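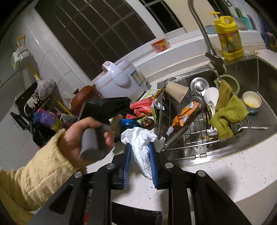

4. Results: dish racks, basins and the use of running water

4.1 Where the rack stands

The interviews were designed to cover water use at the kitchen sink in general, and the dish rack was one item in a long list of fittings and utensils. It became a main theme because residents kept coming back to it. When asked how they washed dishes, most began by explaining where clean dishes went, and only then described how much water they ran and for how long. We therefore report rack placement first and return to the meter data in Section 4.3.

Of the 58 households that completed the first interview, 31 kept a rack in the sink itself for most of the day. The rest used a rack on the counter, a folded towel, a shelf above the sink, or no fixed place. The older apartments in Duvholm were built with a single basin and a short run of counter on one side. In these kitchens a counter rack takes up the space that would otherwise be used for cutting and mixing, and residents described moving the rack several times a day before giving up and leaving it in the basin.

The newer Hendriks buildings at the north end of the district have more counter space, and we expected fewer basin racks there. The difference was smaller than expected. Several residents had moved from the older apartments and had brought both the rack and the habit with them. Others said that a rack on the counter left water standing under it, and that they disliked wiping it up. One resident in a new building had bought a drip tray for this purpose and stopped using it after a few weeks - it was too wide to fit in the sink for cleaning.

A rack that stands in the basin changes what the basin can be used for. Figure 2 gives a view of this arrangement: the wire rack sits inside a stainless steel sink and holds utensils along with a scrubber, a strainer cap and a wrapper, and a cloth hangs over one side. With a rack in this position the basin can't be filled for washing unless the rack is first emptied or lifted out.

4.2 Mixed contents and the sorting of clean and used items

In earlier work on kitchen routines the rack is usually treated as a place for clean items only. Our interviews do not support this. Residents with a basin rack often spoke of it as a general holding place, and the line between washed and unwashed was kept in memory and not by position. In households of one person this caused little trouble. In shared households it was a regular source of small disputes, mostly over cups, which can look clean when they are not.

Three ways of handling the problem came up often. Some households kept one side of the rack for clean items. Some rinsed everything again before use, whether or not it had already been washed. Others emptied the rack fully each evening and treated anything placed in it after that as used. The second practice matters most for this study, as it adds short draws of water that residents did not count as dishwashing and rarely mentioned until asked directly. In the diaries these draws were almost never written down.

Cloths were part of the same pattern. Where there was no rail near the sink, the cloth was hung over the rack, over the faucet or over the oven door handle. Residents who hung it on the rack said it was within reach and that the water ran off into the basin. A smaller group objected to this on grounds of hygiene and kept separate cloths for hands, dishes and surfaces. We did not test cloths or racks for bacteria and make no claim about whether one practice is cleaner than another.

Trash also passed through the sink area. The standard kitchen in the older buildings has its trash can in a hallway closet, a few steps from the counter, and residents described setting wrappers and bags down near the sink to be carried out later. This has no direct effect on water use. It does reduce the free space around the basin, and in several interviews it was given as a reason for washing items one at a time under the faucet.

4.3 Meter data

Venorix flow meters were fitted to the cold and hot lines under the kitchen sink in every household that agreed to the second stage. The meters log the start and end of each draw and the volume delivered. They do not tell us what the water was used for. To separate dishwashing from cooking, drinking and hand washing, we asked residents to keep a simple diary for one week in January, marking each time they began and finished washing dishes. Draws that fell between the two marks were coded as dishwashing.

The coded data contained just over 2,000 draws. Households with a basin rack made more draws per washing session than those with a counter rack, and the draws were shorter. They also washed more often, with fewer items each time. This fits what residents told us. When the basin can't be filled, the easy choice is to wash a plate when it is used and put it straight in the rack.

The total volume used over the week did not differ as clearly. A household that fills a basin once a day uses a fixed amount of water, and it uses the same amount whether there are many dishes or few. A household that washes under the faucet uses an amount that grows with the number of items. For people living alone, washing under the faucet was often the lower of the two. For families with children it was nearly always the higher. Rack placement on its own therefore tells us little about total use unless household size is known.

Hot water followed a different pattern. In the older buildings the water heater is in the basement and the line to the upper floors is long. Short draws often ended before hot water had reached the faucet, so that heated water was left to cool in the pipe. Residents on the upper floors knew this well. Some had stopped using the hot tap for small items entirely, while others let it run first and used the cool water for plants or for filling a kettle. The meters record this water as used in both cases, and we have no way of correcting for it.

4.4 Differences between the diary and the meter

The diaries and the meters agreed well for the main washing session of the day and poorly for everything else. Evening washing was marked in nearly all diaries, with start times close to those in the meter record. Morning and midday draws were often missing. When we went over the logs with residents in the second interview, they could usually say what a missing draw had been - a rinsed spoon, a cup washed before coffee, a bowl filled with water and left to soak.

Soaking deserves separate mention. Residents did not think of it as washing, and the diary form had no place for it. A bowl or pan with dried food was filled, left beside or under the rack, and emptied later in the day. In crowded basins the soaking item was sometimes emptied and filled again because something had been set on top of it. Future diary forms should include soaking as its own entry, with a space for the number of times the item was refilled.

We also found that some residents changed their habits during the diary week. They told us that writing down each session made them wait until there was more to wash. The meter record supports this in part, as the number of short draws fell over the first days of the diary and then rose again. We kept the full week in the analysis, and readers should keep in mind that normal use may include more short draws than reported here.

This site uses cookies to improve your reading experience. By continuing to browse, you agree to our use of cookies. Accept | Manage settings

4.5 Comparison with Ustell

The earlier survey in Ustell asked a single question about dish racks, with "counter," "sink" and "other" as the possible replies. The share of households answering "sink" was lower than in Duvholm. We are cautious about this comparison. The Ustell survey was sent by mail and had no home visit, and in our own interviews several residents first answered "counter" and then, standing in the kitchen, noted that the rack had been in the sink for most of the winter. Kitchens in Ustell are also larger on average, and double basins are common there. A household with two basins can keep a rack in one and fill the other, and the question as worded does not separate this from the single-basin case.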